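Stokik counter-clearing study, progress report to Grulcombe
Period ending November 1, 2022
Prepared by Iona MacBrayne

Work this period covered the second task set, clearing a self-service coffee counter. The question in the grant is whether a two-arm station can do this chore to a standard a shop manager would accept without someone standing by. At present it cannot, though parts of the chore are close.

We ran 200 supervised trials at the Baird site. The station finished 69 of them with no operator input. Most of the remainder stalled on thin or flat items: napkins, lids lying directly on the counter, and single packets. Bowls and cups gave little trouble once the grasp height had been corrected. 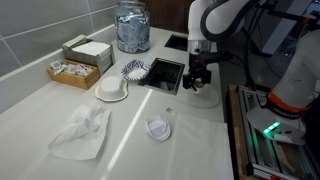 Figure 1. Counter task with lids, paper goods and an upturned bowl; waste opening set into the countertop.

Crumpled paper is easier than flat paper. A bunched tissue offers an edge to close on, while a flat napkin has to be slid to the counter edge first, and the slide adds 52 seconds to the median cycle. Nested lids remain unsolved — the gripper takes two or three together and the controller does not register the extra ones. Glare on the white surface also degrades detection of clear plastic. Rory Haldane is testing a lower exposure setting, with results due before the next report.

Restocking has not been started. Tamunoemi Ajayi has drafted the trial protocol and we need Grulcombe's agreement on what counts as a tidy tray before it can be scored.

Spending is within budget. Replacement fingertips came to $415 and were charged to consumables.

Next period: repeat the flat-item trials with the new fingertips, add a stack-count check for lids, and begin restocking if the scoring rule is agreed. Gavin Tosh will send the trial logs separately.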